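Looking after worktops and tabletops through the winter

Posted Saturday, February 13, 2021

Most marks on a kitchen surface come from the same few causes: acid, heat, grit and too much cleaner. The tips below cover stone, laminate and painted wood. If you don't know what yours is made of, treat it as stone until you find out.

Everyday cleaning

Use warm water, a small drop of washing-up liquid and a soft cloth. Wring the cloth out well. Wipe once with the soapy cloth, once with a clean damp one, then dry with a tea towel. The drying matters more than people think, especially in hard water areas, where drops left to dry leave a dull ring.

Keep vinegar and lemon juice off marble and limestone. They take the polish off in a minute or two and no amount of wiping brings it back. A marble-effect laminate will put up with them, but rinse afterwards.

Crumbs and sugar should be brushed off before you wipe. Dragging them round under a wet cloth is how fine scratches start.

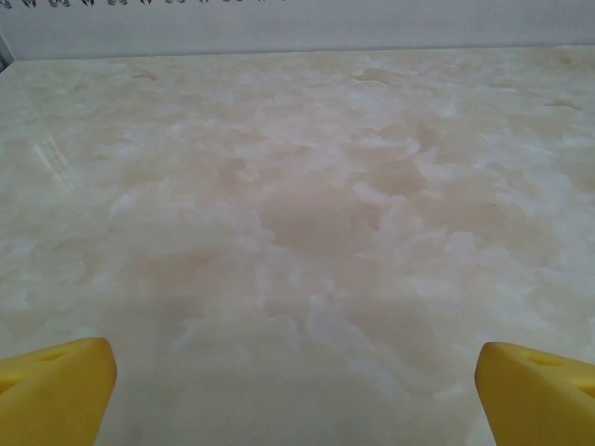

A marble-patterned tabletop shows smears most when you look along it at a low angle.

Stains

Tea and coffee: mix bicarbonate of soda with water to a thick paste, spread it over the mark, leave it for 10 minutes and wipe away without scrubbing. Repeat the next day if needed.

Oil on unsealed stone: cover with plain cornflour overnight and brush it off in the morning. Old oil marks may need three or four goes.

Turmeric: on white laminate, wash it off as soon as you see it. What's left often fades if the surface gets daylight. I had a patch by the window that took most of October to go.

Candle wax: let it harden, hold a bag of ice on it, then lift it with an old bank card – never a knife.

Heat

Trivets are cheap and worktops are not. Laminate can blister under a pan straight from the hob, and stone can crack if one spot is heated quickly. Slow cookers and toasters need something under them too if they stay on for hours.

Sealing

Drip a little water on natural stone and leave it for a quarter of an hour. If the patch has gone dark, it needs sealing. Clean the surface, leave it overnight to dry, and put the sealer on thinly. Wipe off any extra before it goes tacky – a cloudy film is a nuisance to shift.

Painted wooden tops want a light sand and a fresh coat of varnish when water stops beading on them. Do the edges as well, and go round the sink cut-out twice.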